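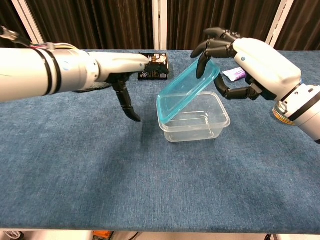
Putting a Lid On Is Harder Than You Think

When you pack your lunch, you press the lid down and off you go! For a robot, that same little job takes a lot of careful work, and on open day at the Udoreo workshop in Undport you can stand and watch it being tried.

The robot has two arms, and its black fingers bend a bit like yours do. One hand pinches the teal lid, with a thumb underneath and three fingers curled over the top. The lid has to meet the clear box all the way around, corners too.

Rhona Pringle runs the demonstration, and she loves questions (even the silly ones). Each turn lasts 15 minutes, and the first one starts at 2 in the afternoon. Try closing a lunch box at home with just one hand before you come!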